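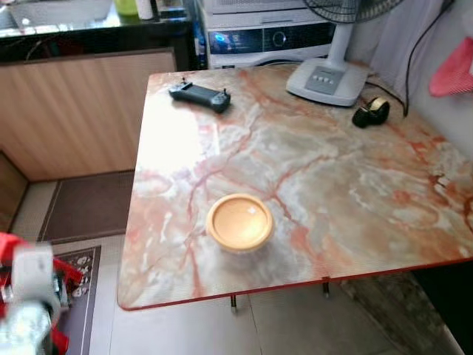
Table in the laundry corner, with the fan at the back.

Stulavex Property Care
Room Safety Checklist, Kitchen and Laundry Corner
Property: Drikside, Unit 7
Form no. 2165
Completed by: Danai Christodoulou
Date of visit: 12 Sep 2025

Marks used: OK = no action. ACT = tenant or office to do something. N/C = not checked on this visit.

1. FLOOR AND WALKWAYS

1.1 Clear path from door to counter: OK
1.2 Tiles secure, no lifted edges: OK
Comment: One tile by the door sounds hollow when tapped. It does not move. Same note was made in March, no change.
1.3 No cables across the walkway: OK

2. TABLE

2.1 Stands level: OK
2.2 Legs and joints tight: ACT
Comment: One screw on the underside turns by hand. Tighten it before the table is used for anything heavy.
2.3 Edge band attached all the way around: OK
Comment: Red band is thin but holding. Press along it with a thumb when wiping down. If it lifts, glue it back, do not tape it.
2.4 Nothing stored where it could fall: ACT
Comment: Move the tape dispenser away from the fan base. It can go in the drawer with the scissors.

3. FAN AND ELECTRICAL

3.1 Fan base flat on the surface: OK
3.2 Grille fixed, no gaps: OK
3.3 Cable free of cuts, kinks and scorch marks: OK
Comment: Cable loops over the back right of the table. No damage, but there is too much slack. Gather it with a tie and keep it behind the fan. Do not wind it tight.
3.4 Plug sits fully in the outlet: OK
3.5 Outlet cover intact: OK
3.6 No extension cord used for the laundry appliance: OK
3.7 Fan unplugged before cleaning: tenant told
Comment: Tenant asked if the fan can run overnight. I said not while it is on the table. It should be on the floor for that, with clear space on all sides. 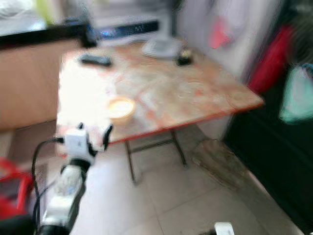

Folding furniture gets its own check on our form after a leg slipped at the Dimitriou house last winter. Open the table fully, push down on each corner in turn, and look at the point where the legs cross. The table in Unit 7 has thin metal legs, so go by how it feels under load and do not rely on looks. It stands on tile, and rubber feet are worth adding. The wall side also needs a look: the red and mint-green hanging items are to the right of the table and should stay on that side, well clear of the fan. Nothing is to be hung over the fan or its cable.

4. FOLDING FURNITURE

4.1 Opens fully: OK
4.2 Legs do not slide under hand pressure: OK
4.3 Rubber feet fitted: ACT
Comment: Office to send a set. Sirach has them in stock.
4.4 Not used as a step: tenant told

5. COUNTER AND CABINET

5.1 Counter edge free of chips: OK
5.2 Bottles closed and labeled: ACT
Comment: Keep cleaning products apart from anything for cooking. Tenant will sort the bottles and put the cleaners on the high shelf.
5.3 Cabinet doors close fully: OK
5.4 Under-sink area dry: OK
5.5 Shut-off valve turns: N/C
Comment: Could not get a grip on it without moving the bin. Check next time.

6. AIR AND LIGHT

6.1 Window opens and locks: OK
Comment: Latch is stiff. A little oil would help.
6.2 Ceiling light working: OK
6.3 Smoke alarm tested: OK

ACTIONS

Tenant: tighten table screw, move tape dispenser, tie up fan cable, sort bottles.
Office: send rubber feet, put shut-off valve on the list for the next visit.

Tenant has a copy of this form. Questions to the Stulavex office, quoting the form number.

D. Christodoulou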